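The tenant had lived in the same apartment for 22 years when the notice came. It gave her until the end of June to leave and cited a renovation clause. She asked us not to use her name, as part of the case is still open.

"I read it four times," she said. "There was no judge's signature on it. I thought the court had already decided and somehow I had missed it."

The court had decided nothing. Her landlord, Amari, had sent the notice first and filed for possession later. The filing came to 409 pages, most of them contractor estimates. Her lawyer, who took the case through a duty scheme, said the number of pages mattered less than one missing date.

"The clause needs a start date for the work," he said. "They gave a season. The question for the judge was whether a season is enough."

The hearing in Hirnmont lasted one morning. The judge found the notice invalid and declined to rule on whether the work itself was needed. Amari may serve a new one. 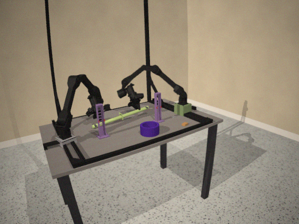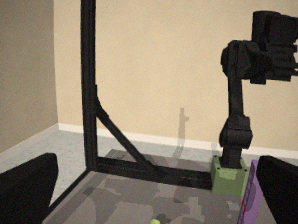 According to another tenant in the building, the ruling helps less than people think, and anyone who got the same letter should still answer it before the deadline printed on it.

The lawyer agreed with that. An invalid notice is still dangerous if the tenant stays away from the hearing, he said, as the judge may only hear one side.

"People put the letter in a drawer," he said. "Then they call me on the day."

She is still in the apartment and pays her rent of $572 into the same account as before. The dispute over her costs has not been settled. A new notice had not arrived when we spoke on Wednesday.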